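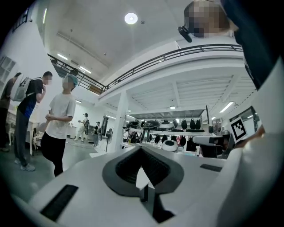

4.2 Where things get put down

I'll admit this is the part of the study I liked best, because it's mostly bags. We split the hall at Fletavside into seven zones (the floor plan Toon Vanhove drew for Section 3 has them all) and made 30 visits, writing down every object somebody set down while we were there, and where. One sheet went missing on a Monday, so I'm working from 29 visits and 431 put-downs. If a person moved the same thing twice, it went in twice. Conall Madigan wanted it the other way, and we argued over lunch, and I still think I'm right!

The first thing I noticed was how many people never put anything down at all. They stand in the open part of the hall in twos and threes, backpacks still on, talking, and they drift off again the same way. I had gone in expecting the desks to fill up with bags, the way they do at our old building on Haberkorn. Mostly they didn't. The bags that did come off went on the floor, and nearly always up against something: the foot of a shelf, the base of a pillar, the wall side of a desk. A backpack on the floor in front of the long white shelving, as in Figure 5, is about as typical as it gets.

Figure 5. The white table and the long shelving unit, with a backpack on the floor in front.
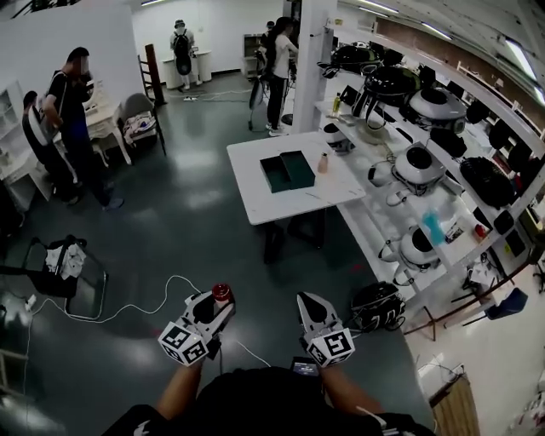

Tables were a different story. People treat a table in the middle of the floor as a place for what they're using right now, so you get an open box, a small bottle, something they plan to come back for. We logged very few bags there. Shelves are where the slow stuff goes, and it gets wonderfully mixed, a drinks-sized bottle up beside a pillar one visit and a heap of cables the next. I coded shelf items as "stored" or "parked" (Dollier's words, and I've kept them even though I'd have picked others), and the line between them was a pain. If an item was in the same spot on the next visit I called it stored. That's crude, I know.

What counts as a shelf also took some sorting out. Some of the units in the hall are closer to display racks, with parts and covers hanging from them and bigger pieces sitting underneath, and people seemed shy about adding their own things.
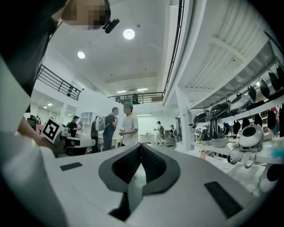

I ended up giving those racks their own code, and I went back through the April sheets to fix the early ones by hand. Chairs got the same treatment after we found jackets on them that belonged to people working upstairs. The mezzanine itself isn't in the counts. We couldn't see its floor properly from below, and Rosteck's earlier survey left it out too, so at least the two sets can be laid side by side.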